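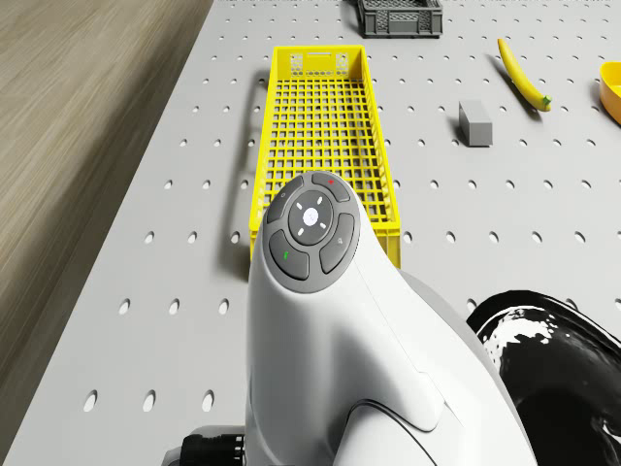

Yellow basket on the pegboard

Ticket: Mernow cat flap not reading microchip
Opened by: Sewwandi Roy, Clallanbridge
Assigned: Dinesh Patwary
Status: open, waiting on customer

Flap worked fine since March. Now ignores one cat (Pathirana, tabby, 15 yrs). Other cat goes in and out no bother. Old lad sits outside shouting till someone gets up.

Tried so far:
New batteries. No change.
Wiped sensor with dry cloth. No change.
Re-learned chip, light flashed green, worked twice then stopped.

18 November 2021, DP
Rang customer. Vet scanned the chip, reads ok but has slipped down towards the shoulder. Could be it. Asked her to hold him in the tunnel with a treat and try differnt angles. Reads with head low, not with head up. 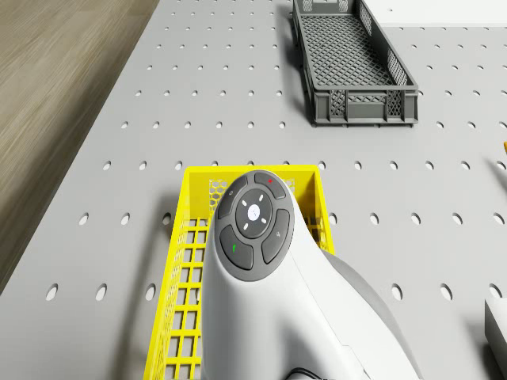 Also asked about metal near the flap. There's a foil backed draught strip round the door, fitted by her brother in law. Told her to peel it off for one night and see. Foil can kill the range on these, had the same with a customer in Karnimberg.

Later, DP
Strip off. 30 tries with treats, all read except first one. Cat now fed up and full. She's cutting the treats down, vet wants him lighter anyway.

Anwara Herath added: check she isn't in night mode, that locks out any cat learned after it was set. Easy to miss, manual is rubbish on this.

DP: night mode was on!! Turned off. So not sure wich one fixed it, strip or mode. Asked her to leave strip off for now and ring back if he gets stuck out again. If he does, send longer tunnel, Rizwan has one in stores. Dont close yet.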